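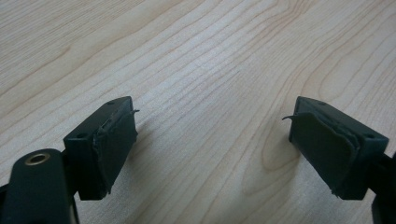

*Table en bois clair, veinage en diagonale.*

**18 oct. 2019. Ergomètres d'aviron, étalonnage de la chaîne d'effort**

Suite des essais de septembre. Objet : savoir si l'écart de puissance constaté entre les deux ergomètres Tanoli vient du capteur de poignée, de l'inertie du volant ou du calcul dans Sturimer. Les tests de sélection de Purkmont se font sur ces deux machines, avec comparaison directe des rameurs. Un biais constant entre postes se corrige, un biais qui dépend de la cadence beaucoup moins.

Rappel de la notation : poste A = machine côté fenêtre, poste B = machine côté vestiaire. Les numéros de série sont dans la fiche de parc, ne pas se fier aux étiquettes du rail, elles ont été interverties au dernier démontage.

## Statique

Capteur de poignée démonté, monté en traction verticale sur le portique Skellstead. Charge de référence 591 N, appliquée par masses suspendues, sans choc. Mise sous tension une demi-heure avant la première lecture. Zéro pris crochet en place, sans plateau.

- Poste A : retour à zéro correct après décharge, pas d'hystérésis visible au pas d'affichage.
- Poste B : zéro stable, mais lecture plus basse que A sous la même charge, de façon répétable.
- Capteurs échangés entre les deux conditionneurs : l'écart suit le conditionneur.

Donc le capteur B est hors de cause. Le gain du conditionneur B a été repris au potentiomètre, puis bloqué au vernis. Les deux voies se superposent maintenant en statique. À noter que la fiche d'étalonnage rangée dans le classeur correspond à l'ancien conditionneur. Elle ne vaut plus rien pour B, je l'ai barrée.

Un point de méthode : la chaîne doit être tendue avant la remise à zéro. Avec la chaîne molle, le poids de la poignée passe entièrement dans le capteur et décale toute la série. C'est probablement ce qui rend deux des fichiers de septembre inutilisables.

## Dynamique

Acquisition à 100 Hz sur les deux postes, même horloge. Tirage par le chariot motorisé, pas par un rameur : course fixe, vitesse imposée, retour libre. Six séries par poste, volet d'air dans la même position, carénage fermé.

Résultats avant reprise du gain (fichiers « av ») : puissance B inférieure à A à toutes les cadences, écart relatif à peu près constant. Cohérent avec un défaut de gain pur.

Résultats après reprise (fichiers « ap ») : courbes confondues en cadence basse et moyenne. En cadence haute, il reste un écart, de signe inverse cette fois. B lit plus haut que A au début de la phase motrice, puis les deux courbes se rejoignent avant le dégagé. L'aire sous la courbe en est un peu affectée, le pic nettement.

Hypothèses pour le résidu :

1. Jeu à la prise d'attaque. La roue libre de B engage plus tard, la chaîne accélère à vide et le capteur encaisse un à-coup.
2. Élastique de rappel plus tendu sur B. Vérifié au peson : les deux sont équivalents, hypothèse écartée.
3. Filtrage différent entre les deux voies. Sturimer affiche la même fréquence de coupure, mais la valeur affichée est celle du profil utilisateur et pas forcément celle envoyée au boîtier.

Pour le point 3, j'ai injecté un échelon électrique sur les deux entrées. Temps de montée identiques. Écartée aussi, sauf effet de température, que je ne crois pas.

Reste la roue libre. Démontage partiel de B : graisse ancienne, collante, cliquets qui reviennent lentement. Celle de A a été changée au printemps. L'explication est plausible mais je n'ai pas refait de série après nettoyage, le chariot étant demandé pour autre chose en fin de journée.

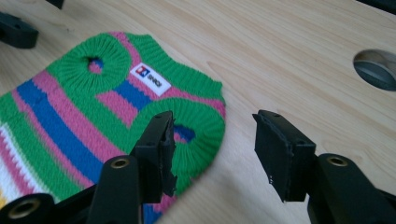
*Pull pour chien en tricot rayé vert, rose et bleu, posé à plat.*

## Inertie du volant

Méthode de la décélération libre : lancer, lâcher, relever la vitesse angulaire jusqu'à l'arrêt, ajuster la partie quadratique. Volet fermé pour limiter la traînée. Environ 5 % d'écart entre le premier lancer et les suivants sur A, roulements froids. Ne garder que les lancers suivants.

Inertie équivalente sur A et B dans la dispersion de mesure. Le facteur de traînée diffère en revanche un peu quand le volet est ouvert. La grille de B est encrassée sur sa moitié basse. Nettoyée à l'aspirateur puis au pinceau, mesure refaite : l'écart disparaît. À ajouter à la procédure d'avant-test, c'est rapide et l'effet est plus gros que ce que je supposais.

Sturimer recalcule le facteur de traînée à chaque retour, donc un encrassement est en principe compensé. Il l'est sur la puissance moyenne. Il ne l'est pas sur la sensation du rameur ni sur la cadence spontanée, et ça peut jouer sur une épreuve à allure libre.

## Fichiers

Export texte, séparateur point-virgule, une ligne d'en-tête. Attention, la version installée sur le portable de l'atelier écrit la virgule décimale, celle du poste fixe écrit le point. Le script de dépouillement accepte les deux à condition de ne pas les mélanger dans un même dossier. J'ai tout réexporté depuis le poste fixe.

Les séries de septembre sont conservées dans un dossier à part, avec la mention « gain B non corrigé ». Ne pas appliquer de correction globale : le facteur trouvé aujourd'hui n'est valable que si le potentiomètre n'a pas bougé entre-temps, et rien ne le prouve.

## À faire

- Nettoyer et regraisser la roue libre de B, huile fine uniquement, puis refaire les séries en cadence haute.
- Refaire le statique à charge intermédiaire. Un seul point de charge ne dit rien de la linéarité.
- Refaire des étiquettes de rail lisibles pour A et B.
- Établir la nouvelle fiche d'étalonnage de B et la glisser dans le classeur.
- Prévenir Purkmont que les comparaisons de pic d'effort entre postes sont suspendues. Les puissances moyennes en cadence basse et moyenne peuvent être utilisées.
- Commander une roue libre de rechange, même si le nettoyage suffit.

Portique Skellstead laissé monté, masses rangées au sol. Le crochet du haut a pris un léger jeu, à resserrer avant la prochaine mise en charge.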